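Packing bench automation: progress report to the Rerkholm fund

Reading time: 3 minutes

Prepared by Bimla Rastogi, workshop manager, Fosilmont. February 2024

You asked for a report at the halfway point, with "particular attention to impact on staff". I have tried to keep the engineering to a minimum, partly for your sake and partly for mine.

The grant paid for two small arms on the stationery returns line. Returns come to us in mixed bags, and somebody has to sort them into tubs so they can go back on the shelf. We handle 3,000 items in an ordinary week. Until July all of them passed through the hands of Anwara Abeysekara and Hemant Vashisht, who have views on glue sticks that I won't repeat.

The first arm now sorts about 800 items a week without help. Our application promised rather more. I wrote that part of the application and have been reminded of it at most tea breaks. The second arm spent the autumn waiting for a part from Zutesus, then received the wrong part, and has been running properly for only a few weeks.

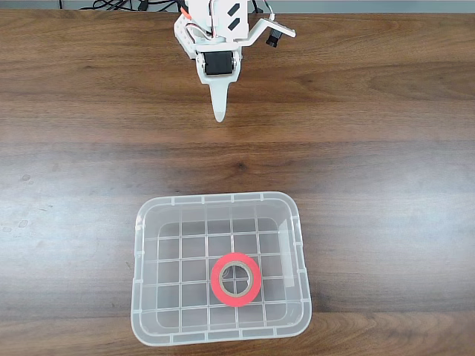 Tape has been our best product so far and correction fluid our worst. The arm was taught on tape first, at Anwara's suggestion, on the grounds that if it couldn't manage tape we could all go home. She was right about the order. A roll lying flat, like the red one in the clear tub, has a hole in the middle and a firm edge all the way round, and a bright colour does no harm either. The tubs have been less helpful. They are see-through, with a grid moulded into the bottom, and with wood grain coming up through the plastic as well there is a lot for a small camera to have opinions about. Hemant wanted to buy plain grey tubs. We bought 20, and the shelf they were meant to stand on turned out to be too narrow, so they are in my office holding the Christmas lights.

Now the staff. Nobody has lost hours, which was the condition we agreed with you and with them. The work has changed, though, and I'd be misleading you if I said everyone was pleased. Anwara used to sort and chat. She now watches, corrects and writes down what went wrong, and she says her wrists are better and her temper is worse. Hemant has taken to it. He did the two-day course at Joshi, came back with a lanyard, and is the person we call when an arm stops with its finger in the air and stays there.

Shanti Mittal in despatch raised something we hadn't planned for. The arms work at one steady speed, so her trolleys arrive evenly all day, and the lull after lunch when she did her paperwork has gone. We have given her a protected half hour in the afternoon. It gets interrupted, but less than it did.

Pay is unsettled. Correcting a machine is a different job from sorting by hand and arguably a harder one, and both operators have asked for it to be regraded. I support them. Bart Brouwer has the figures and has had them for a while – a line from you might move them up his pile.

Spending is on budget except for training, where we are 400 pounds over. That was a second place on the Joshi course, for Anwara, who goes next month under protest.

For the rest of the grant we plan to bring the second arm up to the level of the first, try pens and staplers, and leave correction fluid to humans.

Related
Fosilmont returns line: what we asked for and why
Notes from the staff meeting on regrading
Choosing a tub: a longer story than expected

Comments (3)

Shanti M.
For the record, the half hour was interrupted twice today, once by the author of this report.

Hemant
The grey tubs would fit if we turned the shelf brackets round. I have said this.

B. Brouwer
Figures are being looked at.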